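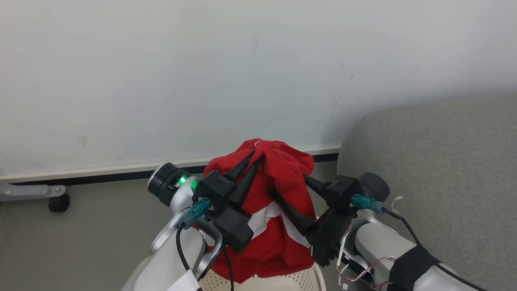 A red garment with a white stripe above a perforated plastic basket. The clothing room in Plurkholm will open again in February.

Clothing room opens again with a new way of sorting

The clothing room in Plurkholm, where families can borrow sportswear and everyday clothes without paying, will open its doors again in February after a winter break. People who come back will find a different system. The big mixed boxes are gone, and every garment now passes through one basket before it gets a place on the shelf.

The room closed in the autumn when the heating was replaced in the building on Vullen Street. During that time all the clothes were moved to a storage space behind the Manolakis bakery, and the people responsible decided to go through everything before moving it back.

"We had shirts that were in the boxes for years," says Myrto Sfakianakis, who leads the clothing room. "Some of them were very good, but they were at the bottom. A child asked for a red shirt and we said no, sorry, we don't have one. Later we found many."

The full collection was 1313 garments. Of these, 247 were too worn to lend out and were sent to textile recycling. Most of the rest will return to the shelves, and a smaller part is waiting for repair, mostly zippers and seams.

Sports shirts and jerseys are the largest group. The local clubs give away their old sets when they change the design, and in recent years they have changed it often. According to Sfakianakis, this is good for the clothing room, but it also brings a practical problem. The sets arrive in bags, the bags are full of shirts rolled into each other, and it is hard to see the sizes.

In the new system, one bag is emptied at a time. The garments are lifted separately, shaken out, checked at the collar and under the arms, and then put in a plastic basket with holes in the sides. The old boxes were closed, and clothes that were put away a little damp could get a bad smell. Now nothing stays in a basket for longer than one evening.

Strong colors are kept apart from the start. Red was the reason for this rule. Two years ago a load of white training shirts was washed together with one new red one, and the whole load became pink. Some of the pink shirts are still in use and are quite popular with the younger children.

Manolis Deligiannis, who takes care of the washing, has also made a simple chart that hangs next to the machines. It shows which temperature to use and which clothes must be turned inside out, for example shirts with printed numbers. He says that the prints last much longer in this way.

"Before, each person washed as they do at home," he says. "At home it is fine. But one shirt here can have ten different users in a year, so we have to be more careful."

The shelves were bought secondhand from Sterkier, a shop for used office furniture. They cost 320 euros, and the money came from the autumn flea market. The market brought in 1100 euros in total, and what is left will pay for detergent, hangers and a new steam iron.

Borrowing works as before. A family can take up to six garments at a time and keep them for the whole season. It is not necessary to show any papers, only to write a name and a phone number in the book by the door. Clothes should be washed when they come back, but those who have no washing machine can give them in as they are and tell the person at the desk.

The opening hours are a little longer than last year. The room will be open in the afternoon from 3 to 6, and twice a month until 8 in the evening for people who work late. The dates for the late evenings will be on the door and on the notice board at the library.

Until the opening, the clothing room accepts only children's sizes and winter shoes. Sfakianakis asks people to wait with adult clothing until March, when the last shelves will be in place. She also asks them to empty the pockets. In the last bags there were two house keys, a retainer and a library card, and all of these can be picked up at the desk.

Parents who need sports clothes before the opening can call the clothing room in the morning hours. Shirts in sizes 128 to 152 are already sorted and can be handed out.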